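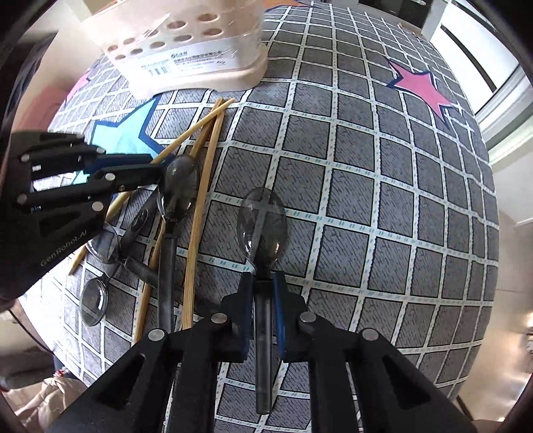 Dromwood, Friday, January 10, 2020

The silverware drawer broke before Christmas. The front came off in my hand and the left runner went with it, and the replacement runner has to come from Zuleck, who say it will be a while. So for now the chopsticks and spoons are going into a caddy on the counter, and I'm starting to think they may stay there.

The caddy is a plain plastic one with holes in the sides. I got it at Texier, the housewares place next to the pharmacy. I haven't taken the label off. Those labels never come off clean for me, and I'd like to soak it first and do it in one go.

I wanted to sort everything before it went in, so it all came out onto the kitchen table, on the star tablecloth. We have a lot of bamboo chopsticks for a small household. Some came from my old apartment, some from Javiera when she moved, and the rest I can't account for. The clear spoons with the dark handles were a set. I like them for yogurt and for not much else. They're too light for soup.

My rule for sorting was simple. If a chopstick was cracked or rough at the tip, it went out. If it didn't match anything else in length, it went out too. I rolled them on the table to check for bends. This works better on a bare table than on a cloth, but I didn't feel like taking the cloth off.

The first way I tried was to put it all in together, chopsticks and spoons in one bunch, whatever order they came to hand. It's fast. It also looks like a bird's nest, and when you want one spoon you pull up two chopsticks with it. 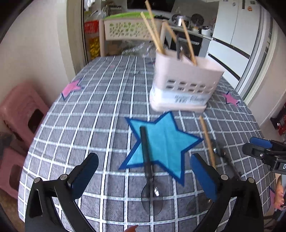 Using the compartments

Solveig Midtbø had the sensible idea, over the phone, that I should use the dividers the way they were meant to be used. Chopsticks together at one side, spoons at the other, and the thin metal things in the middle. I did it again that way and it was better. Light things lean more than heavy ones, so the chopsticks still fan out a bit, but I can get at them.

Handles down or handles up? I went back and forth on this. Handles down means you can see which spoon is which. Handles up means you aren't touching the part that goes in somebody's mouth. My mother was firmly for handles up, and I've ended up there for the forks at least.

The forks and the metal spoons were the last to be sorted. I only want the everyday ones in the caddy. The good ones can stay in their box in the hall closet until the drawer is fixed.

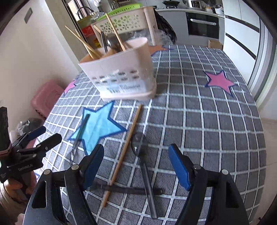
Everyday silverware, partway through sorting.

The caddy is going to the left of the stove, where the bread used to be. The bread is on top of the fridge for now. If the runner ever shows up from Zuleck I'll fix the drawer and decide then, but I might just fill it with dish towels.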